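Cell notes, 2024-07-20: wrist cables, home offsets and a dirty table

The two-arm cell went back into use this week after a run of work that started in May and took longer than I had planned. These are my notes on it, mainly so that I can find the settings again. The build thread is older and some of the numbers in it are now wrong. Use the ones below.

The arms sit on a common extrusion rail, each on its own mounting plate. The controller runs a Brenel motion stack with one change from stock, a longer timeout on the servo bus. The task program is called Kilura and handles sorting and unplugging of loose parts. None of that changed. What changed is everything between the base and the wrist.

The fault

The right arm had started to drop off the bus during long sessions. The log showed 63 dropouts over one month, nearly all of them with the elbow well folded and the wrist rolled outward. The arm would hold position, the controller would flag a missing joint, and a power cycle would clear it. I first suspected the board at the base and swapped it with the left one. The fault stayed with the right arm.

A continuity check on the wrist harness, done with the arm moved by hand, found an intermittent break in one data conductor. It opened only when the roll joint was past about two thirds of its travel. The conductor had been flexing against the edge of the link at the same spot on every cycle. The insulation was intact, so nothing showed from outside.

The harness

I bought a replacement harness from Galler, 428 mm between connectors. The old one was shorter and had been under tension at full reach. The procedure:

Power off at the supply and wait for the indicators to go out. Support the forearm on a block before loosening anything, as the joints back-drive easily. Remove the clips from the wrist end first and work toward the base. Photograph the connector orientation. The plugs are keyed, but weakly, and it is possible to force one in backward.

Route the new cable with a service loop at the elbow and none at the wrist. Slack at the wrist gets caught by the fingers. Fit the clips loosely, move every joint by hand through its full range, then tighten. I did the left arm at the same time. Its harness still tested good and has gone in the spares drawer.

Home offsets

Opening the wrist means the home position has to be set again. I use a printed jig that holds the fingers closed on a pin at a known point on the table. The stored raw value for right wrist roll is now 3,722. Write it to the controller and then also to the backup file, which I forgot to do the last time and had to repeat the procedure.

After that I ran 10 slow cycles between the jig point and a raised rest position, checking the pin by eye each time. The error did not grow. I then ran the same cycles at working speed with the same result. Grip force was left where it was.

First session back

I used network cables for the first session, with both arms working near the middle of the table. They are a fair test of a wrist. They snag, and pulling on one tends to move the rest.

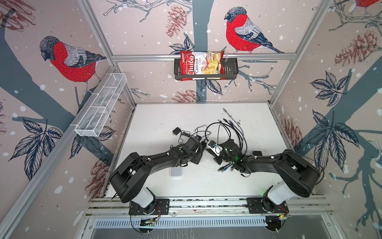
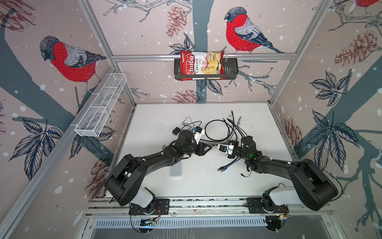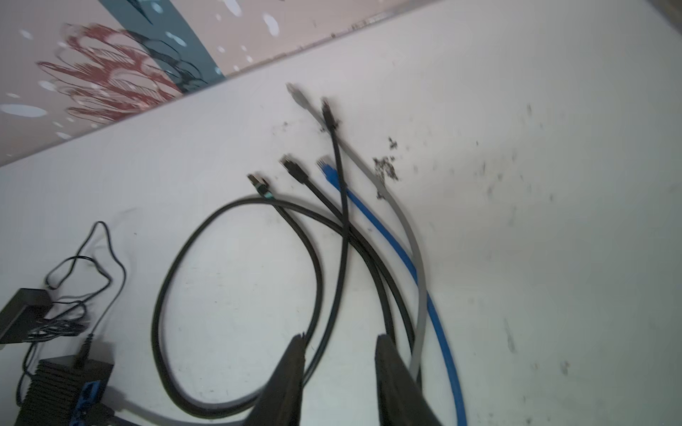

Bus errors are now logged per joint instead of per arm, which would have cut the search for the bad conductor to an evening. The counter is read once a minute and written out with the joint angle at the time. I have also put table cleaning on the same schedule as the log check. The dark specks on the white surface in the wrist camera view, with a clump of them beside the gray cable, are what I mean. Debris like that can end up under the jig and tilt it, and a tilted jig gives a wrong home offset that looks perfectly normal in the file. Dry brush first, then a damp cloth, then let the surface dry before placing the jig. Brush away from the rail.

Maintenance list as it stands

Before each session: wipe the table, check that no loose cable crosses the front rail, move both wrists by hand with the power off.

Monthly: read the error counters, check the clips, check the mounting plate screws with a driver. Do not add thread lock to these. The plates need to come off for base work.

When a wrist has been opened: jig, home value, backup file, slow cycles, fast cycles, in that order.

Still open

The finger pads need replacing on both grippers. I have a sheet of Na pad material to try, but the adhesive backing is thicker than on the old sheet and the closing position will have to be set again for it. The left arm also has a small amount of play at the shoulder. I measured it at the fingertip before the harness work and will measure it again next month with the same weight before deciding whether to open the joint.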